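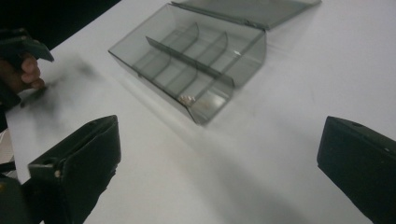 Dirine HG-2 Hand-Held Gripper, Camera Version

The HG-2 is a two-finger parallel gripper carried in the hand, with a camera looking out between the fingers. It is used to record manipulation work by a person before the same fingers are fitted to an arm. Finger blocks are interchangeable between the hand-held body and the Dirine wrist mount, so results from one carry over to the other without a change of contact geometry.

Specifications
Configuration: two fingers, parallel travel
Maximum opening: 100 mm
Finger blocks: black, moulded, flat inner face
Finger fixing: screw, from the upper face
Actuation: trigger, spring return
Camera: fixed focus, between the fingers
Colour: black
Supplied as: single unit or matched pair

Selecting finger blocks
Standard blocks are square at the tip. They suit cartons, bottles, tool handles and anything else with two accessible sides. They are a poor choice for flat or crumbled material on a hard surface, where the square lower edge meets the table before the inner faces close on the part. Narrow blocks (sold separately) reduce the footprint at the tip and should be specified for sorting work.

The lower corners of the standard blocks will scuff if they are dragged across a bench. Scuffing at the corner does not affect grip on large parts. Replace the block when wear reaches the inner face.

Bench comparison: small items and divided boxes
A divided organizer box is a useful comparison piece. The walls limit approach angle, the dividers limit how far the fingers can open inside a pocket, and a tinted see-through box tests the camera as well as the operator. Our bench layout uses white paper over the table, the box open with its lid folded back flat, and one small item at a time on the bare paper. Two operators work from facing or adjacent sides, each with one unit.

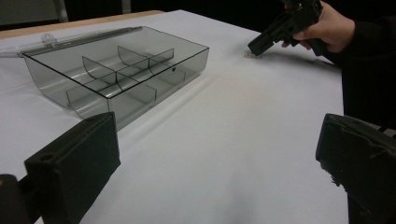 Bench notes: Priya Quintanilla, Applications, Balumby
22 January 2019

The item is approached from above with the tip held just clear of the paper, then lowered. Coming in from the side pushes light material ahead of the finger. The lid stays fully open throughout, as a half-raised lid fouls the body of the gripper on the far row of pockets.

Curved cross dividers deserve attention. The lower edge sweeps into the floor of the box, so a square tip lowered against one will ride up the curve. Aim for the centre of the pocket.

Camera behaviour
Clear and smoke-tinted plastic shows mainly as edge lines and highlights on a white ground. If divider edges are lost in the recording, lower the overhead lighting first and adjust exposure second. Fast hand movement will blur at the default shutter setting - Tharindu Sheikh's set-up sheet, supplied with each unit, gives the alternative settings. Sleeves and forearms throw a soft shadow over the work area. Record a few passes with the shadow present if the arm cell will have one too.

Not recommended for
Wet work, parts above 70 °C, or magnetic pick-up trials.

Ordering
Single units ship from Balumby. Matched pairs are checked together for opening and camera alignment. Allow extra time for pairs in April, when the calibration bench is closed for service. For narrow blocks or wrist mount drawings, contact Roscoe Yazzie in parts.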